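Bench notebook - Wuveo trial kit, second entry
December, started 9.40 am

Kit has been on the bench long enough now for me to stop being polite about it, and I still like it! Writing this up before I forget which numbers came from which run. Anyone picking up the arm after me should read the bit on finger pads first.

What we have on loan: the Wuveo two-finger gripper, the wrist camera with its bracket, the small controller box, and a licence for the teaching software. Prasholm handle the supply and the support. The loan runs for 3 weeks, then we either buy or post it all back. The rival quote is from Waltomico, whose gripper is heavier and opens less, though it does come with a proper case and a printed manual, and I miss a printed manual.

Setting up

Mounting took most of the first morning. The adaptor plate goes on with four bolts and the holes line up properly, hooray. The cable route is less happy. It wants to go down the outside of the wrist, and at full rotation it goes tight enough to tug on the connector. I've put a loop in it and clipped the loop back on itself. Holding so far. If you turn joint six past the mark I've drawn in silver pen, go slowly and watch the clip.

The software found the gripper straight away. It did not find the camera until I had restarted the controller box with the camera already plugged in. Order matters: camera, gripper, power, then laptop. I wrote that on a bit of tape on the lid.

Teaching by hand is the part I'd pay for. You hold the arm, press the button, move it where you want it, press again, and it stores the path with the wrist view alongside. Going back through the recordings is a joy. You drag the slider and the arm's position and the camera view move together, so when a pick goes wrong you can find the exact moment it started to go wrong. On the old rig I used to do this with a phone on a tripod and a lot of guessing.
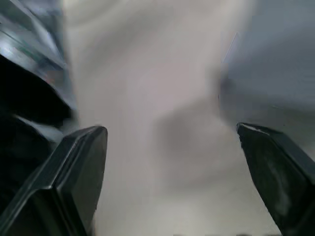

The camera sits close in, so both fingertips stay in view with the gripper open, and I've got used to steering by them. Focus is fixed. Fingers come out sharp, and whatever is behind them goes soft, more so when the arm is moving. For teaching I can live with it. For finding parts by sight I couldn't, not at the speeds we want. Slowing the approach down is the next thing to try, then more light. I asked Prasholm if there is a longer lens for the same bracket and they are going to look.

Pick runs

Falcão parts tray, the small moulded caps, all the same size. 200 picks at the default speed, 23 misses. I'd expected worse on a first go. Most of the misses were in the back row, where the left finger comes down on the tray wall before it gets to the cap. My teaching, then, mostly. I'd brought it in too square.

Retaught the back row with the wrist tipped over a little. Then a long run, 600 picks, over lunch and most of the afternoon. 3 misses!! I went back through the log twice to be sure I was reading the right file. All three were on the same cap position, and that pocket in the tray has a lip on it. Will take a file to the lip and run that corner again.

Grip force was at the middle setting for both runs. Top setting leaves a mark on the caps, so don't. Bottom setting is fine until the arm speeds up on the way to the chute, and then they slip.

Finger pads: the bare fingers are all right on the caps but poor on anything smooth. There is a pair of stick-on pads in the bag. Clean the fingers first with the alcohol wipes and leave the pads overnight before using them. I didn't, and one slid round during a grip and I lost an hour thinking the calibration had drifted.

Grumbles

The emergency stop on the controller box works well, but starting again afterwards throws away any path you haven't saved. Save early.

The software names every recording by number only. You can add a note, but the note doesn't show in the list - you have to open each one. I've started keeping a list in the back of this book.

Fan noise. It's a small box and it makes a big box's noise. I've moved it to the shelf under the bench, vents facing out, please leave it that way.

Still to do

Lip on the tray pocket, then the corner run.
Slow approach with the camera, default light and then the bench lamp.
Same caps with the pads on.
Ask Prasholm about spare pads and what they cost.
Get Waltomico to say whether their software can play back a taught path next to the camera view. If it can't, I know which one I'm voting for.

4.15 pm. Arm parked, power off at the wall, recordings copied to the shared drive under Wuveo.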